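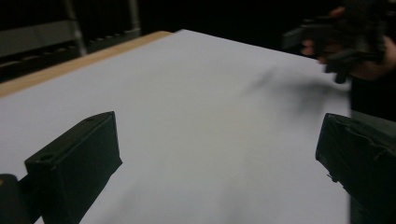

### 4.3 Bare surfaces and the tasks that start from them

Most reports on household manipulation begin with a cluttered scene and measure how well the machine copes with it. We found that the harder cases in the Illemwood trials often began with very little on the table. When a surface is plain, white and dimly lit, a wrist-level view has few features to work from, and the policy has to decide where the work is before it can decide how to do it.

The Illemwood set covers 7 chores: setting down a lamp, routing its cable, wiping a tabletop, folding a hand towel, sorting fasteners, closing a box and placing a tray. The first four were chosen as household chores. The last three came from a list kept by Tumelo Hendricks at the Sistormont workshop, where the same motions are done by hand at the end of a shift. Demonstrations were recorded with hand-held grippers, and the trained policy, Prinovia, was then run on a fixed arm with fingers of the same shape. In the demonstrations that needed both hands, 2 grippers worked over the same table.

We ran 228 trials in total. A trial counted as a success if the end state matched a written description of the goal and no one had touched the objects or the arm after the start signal. By this measure 115 trials succeeded. We do not report partial credit in this section. Someone who asks a machine to place a lamp wants it standing where it was meant to go, and a lamp left on its side is no help to them.

The box and the tray gave us the least trouble. Both have straight edges and corners that show up well from close range, and once the fingers were near an edge the rest of the motion was short. Fastener sorting was slower than a person by a wide margin but was usually finished correctly. Towel folding failed mostly at the first grasp, when the fingers closed on nothing or took two layers at once.

Lamp placement and cable routing are discussed together, as they share a setup (Figure 3). 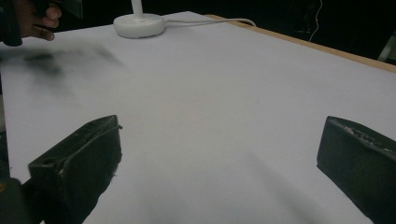

*Ntombi Mthembu*

**Figure 3.** White tabletop with a lamp standing near the far edge and its cable running to the right. The gripper fingers are open.

A person doing this job treats the lamp and the cable as one object. The hand that sets the base down also leaves enough slack for the cable to reach the edge of the table. Prinovia did not learn this from our demonstrations. It would set the base down in a good position and then approach the cable as a separate item, and in several trials the pull on the cable moved the base. Adding a term for base motion during the second stage helped, but it also made the arm hesitate with the cable already in its grasp, and some of those trials ran out of time.

The second source of error was contrast. A thin white cable on a white tabletop is easy for a person to follow by eye, partly because the person remembers where it was a moment ago. The policy used a short history of views, and when the fingers blocked the cable it tended to look for it in the wrong place afterward. Brighter light reduced this problem. We kept the lower light level for the main results, since many of the rooms where such a machine would be used are not well lit in the evening.

Shadows were a related issue. In two-handed work one hand often passes between the light and the table, and a soft gray band then moves across the surface. During early wiping trials the policy treated bands of this kind as marks to be cleaned. Anel Pretorius suggested holding out the frames in which the shadow moved fastest and training on the rest, but this made results worse, apparently because it also removed most of the frames in which the second hand was near the work. We went back to the full set and added recordings in which a hand moved over a clean table and no wiping followed. The false wiping motions became rare after that, though they did not disappear.

Wear on the fingers also deserves mention. Scuffed patches change both how a finger looks in its own view and how well it holds a thin object. Nestor Bautista replaced the finger covers partway through the cable trials and saw fewer slips in the next session. We did not control for this, and the cable results should be read with that in mind. A later study should log the condition of the covers along with each trial.

Recovery was weak across all of the chores. People drop things and pick them up again without treating it as a new task. Our policy often repeated the motion it had just failed, from nearly the same pose, until the trial was stopped. Võ, the supervisor module that we tested in July, could detect a missed grasp and call for a new approach, but it could not tell a missed grasp from a grasp on a very thin object. It was therefore switched off for the cable trials.

On the question that opened this paper, our answer for these chores is a limited yes for rigid objects with clear edges and a no for anything that bends. Closing a box on a shop bench is within reach if the box arrives in a known place. Setting a lamp on a table is possible under supervision. Getting its cable to the edge without disturbing the lamp is still work for a person, and we would not leave the arm alone with it. Unathi Chauke's comparison of operator times in Section 5 uses the same trials.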